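# Does It Really? Checking Up on Things People Say About Wood

People say a lot of things about wood. It's natural, so it must be good for the planet. It floats. It's alive. If you knock on it, you won't have bad luck. Grown-ups repeat these as if somebody checked. Did anybody? Let's go through a few of them and see which ones hold up.

## "You can count the rings and know how old the tree was"

Mostly true, but be careful.

A tree grows a new layer of wood just under its bark. In places with a warm season and a cold season, the wood that grows in spring is pale, and the wood that grows later in summer is darker. One pale band plus one dark band makes one year. Count the dark bands on a stump and you get a pretty good answer.

Pretty good isn't perfect. If a bad drought hits and then the rain comes back, a tree can make two bands in one year. In a terrible year it might skip a ring on one side. And in some parts of the tropics, where it's warm and wet all year long, many trees don't make clear rings at all. So if someone tells you a tree was exactly 300 years old, ask how they know. Did they check it against other trees nearby? Scientists who study rings do that all the time, and they do it for a reason: one tree can fool you.

## "Those wavy lines on furniture are the rings"

Sort of. On a stump you see rings as circles. Saw the same log the long way, into boards, and you slice through those layers from the side. Now they show up as stripes, waves, or tall pointy arches. People call the pattern grain.

Try it with an onion. Cut one onion across the middle and you get circles. Cut another one from top to bottom and you get curved lines. It's the same onion inside. (Ask before you use the knife, and expect to cry.)

The dark spots called knots are where branches used to be. The trunk kept getting fatter and grew around the bottom of the branch. A knot isn't a disease, whatever your cousin told you.
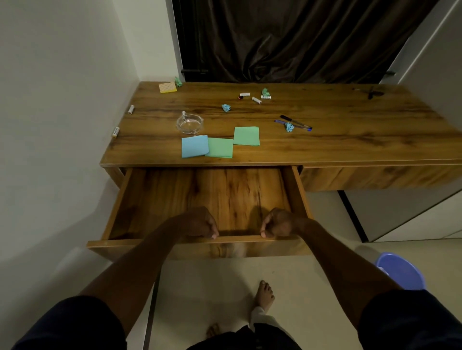

Now for the sneaky part. Grain you can see doesn't prove that something is solid wood. A lot of furniture is made of wood chips or sawdust pressed together with glue, and then covered with a very thin sheet of real wood, called veneer. Some of it isn't covered in wood at all. It's covered with a picture of wood, printed on paper or plastic.

How could you tell? Be a detective:

- Look at an edge. On a solid board, the lines on top usually run into lines on the end.
- Look for repeats. Trees don't copy themselves. If you find the very same knot with the very same swirl next to it in two places, you may be looking at a printed pattern, or at two sheets of veneer sliced from the same log.
- Look underneath or around the back. Makers often save the fancy covering for the parts people see.

None of these clues works every time. Good printing can be really good. If you've tried all three and you still aren't sure, "I don't know" is a fine answer.

## "Wood floats"

Usually! Wood is full of tiny tubes that once carried water up the tree. When wood dries out, those tubes fill with air, and air helps things float.

But a few kinds, such as ebony and lignum vitae, are packed so tightly that they sink. Even wood that floats can sink later on, if it sits in a lake long enough for water to fill the tubes. There are old logs on the bottoms of plenty of lakes.

## "Wood is alive"

No. Most of the wood in a tree is dead even while the tree is growing. The living part is mainly a thin layer near the bark, plus the leaves, the root tips, and some cells in the outer wood. By the time wood is a chair, it's all dead.

So why does a door stick in summer? Wood soaks up damp from the air and swells. In dry weather it shrinks again. A sponge does that too, and you wouldn't say your sponge was alive.

## "Wood is always good for the planet"

Watch out for the word "always." Trees take in carbon dioxide, a gas that helps warm the Earth, and they keep the carbon in their wood. That's good. But it matters where the tree grew, whether anyone planted more, and how long the thing made from it gets used. A stool that lasts 125 years is a different story from one that goes in the trash by September.

## "Knock on wood and you'll be lucky"

Test it yourself. Flip a coin 16 times and knock before each flip. Then flip it 16 times with no knocking. Write down your heads both times, even if you don't like the numbers. If they come out a little different, do the whole thing again before you tell anyone.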